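模仿学习交流区 › 方法讨论
主题：动作块缩短以后，抓透明物体反而稳了？

stuvberg_lab
前两天把Zanbridge那套策略重新训了一遍，数据没动，还是535条示教，唯一的改动是每次预测之后只执行10步就重新规划（原来是整块跑完）。结果比我预想的好太多了，兴奋得晚饭都没吃，赶紧上来跟大家说说！之前最头疼的是下探阶段，手腕稍微偏一点就一路偏到底，现在中途会自己修回来，看着特别过瘾。

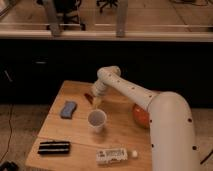

先说评测怎么做的。每种物体跑10次，摆放位置由脚本随机给，人只负责照着摆，桌上的干扰物一律不收。我最看重的是透明杯那一组，杯口朝上立着，夹爪从它后上方往下靠，旁边又是蓝海绵又是橙红色的球，深度图在杯壁上基本是一团糊。旧版10次里成了2次，新版我先不报数，等Kanyarat换个种子复跑完再贴。

量化小白菜
恭喜！不过训练没变、只改执行长度的话，我觉得功劳不全在“重新规划”。你旧版有没有做时间集成？

stuvberg_lab
没做，旧版就是开环跑完整块。

量化小白菜
那对照不太公平啊。至少补一组“整块加时间集成”，不然审稿人第一个就问这个。

Lovisa_Öberg
不太同意楼上。时间集成在接触前后会把两种动作模态平均掉，我们在Marsden任务上试过，夹爪悬在那儿犹豫半天，还不如直接重规划。对照当然要补，但我赌它赢不了。

量化小白菜
赌就赌，哈哈。球那一组倒是更想看，橙红色那个正好在机械臂后面，这个视角只露出一部分，重规划再勤，看不全也白搭吧？

stuvberg_lab
腕部还有一路相机输入，不过你说得对，起手那一下确实容易犹豫，球这组提升也最小。我打算把外部视角遮掉单独跑一遍，看看策略到底靠哪路。

Jozefína
求推理延迟！我这边10步一规划会一顿一顿的，异步推理写了一半还没调通。

stuvberg_lab
我是同步的，也有顿挫，只是没影响成功率。你的异步写好了一定发出来，我第一个试！

Lovisa_Öberg
补对照的时候顺便把失败类型也记一下，没夹住和夹歪了分开算，光看成功率太可惜了。

stuvberg_lab
好主意，表里加一列。时间集成那组今晚就挂上去跑。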